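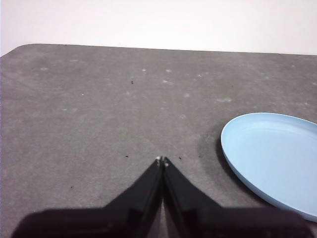

*The gripper at the grey table, with the blue dish to its right.*

## Equipment plan for the small-parts bench

The order for the second arm goes to Sadard in April. Tae-yang Joo has the quote, and the price holds until the end of that month. It covers the arm, the controller, one parallel gripper and the wrist camera. It does not cover the table, the guarding or delivery to Jundanthorpe, so those are on separate lines in the budget and should stay there.

Fingertip pads are now a stock item. We had been buying them one pair at a time and paying carriage on each. Merkstead will sell them in bags of 24, and Gil-soo Won has put two bags a year into the running costs. Spare fingers come under repairs. Please book them to code 201 and not to general stores, where three sets went missing from the accounts last year.

The table tops are still open. A grey top picks up pale spots and smudges, and the camera sees all of them. Small dark crumbs show up as well. Gil-soo would like a plain replacement top for each bench and has asked for prices on two finishes. Until those arrive, the budget has a holding figure of £200 per top. Cleaning cloths come out of the ordinary consumables money.

Dishes are cheap and we will buy more of the shallow round type. Seol has them in several colours. If your job needs a particular colour or rim height, put it on the request form, as we would like to place one order for everybody.

Two things have been left out of this round. The tool changer costs more than we can justify while each bench keeps the same gripper fitted all week. The longer service contract can wait until the first arm comes out of warranty, and Tae-yang will ask for a fresh quote then.

Requests for next year's list should reach Tae-yang by 5 April. Include the part number, the supplier and the bench it is for. Anything without a bench number will be sent back.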